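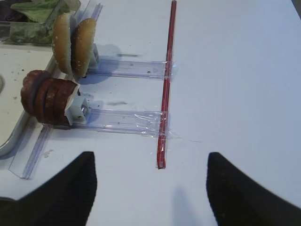
March
Stusow Product Documentation

Section 4. Setting Up the Ulluvetti Food Assembly Kit

The Ulluvetti kit is supplied for use with the Orlandini two-finger gripper. Complete Section 3 before continuing.

1. Clear the tabletop and wipe it with a dry cloth.
2. Set the food tray on the left side of the work area.
3. Lay the red rod straight on the table, with its cut tip toward the gripper.
4. Place the two clear strips across the rod and bind each crossing with clear tape. Press the tape flat.
5. Fit the bun halves to the upper holder, cut faces toward each other.
6. Fit the round slices to the lower holder, face to face.
7. Open the gripper fully and select Program 323.

Note: The lettuce container may remain beside the tray during operation.

Caution: Keep hands clear of the fingers while the arm is powered.

Caution: Replace all tape after 200 cycles. Order tape as part 824.

If the program stops before the first cycle ends, refer to Section 6.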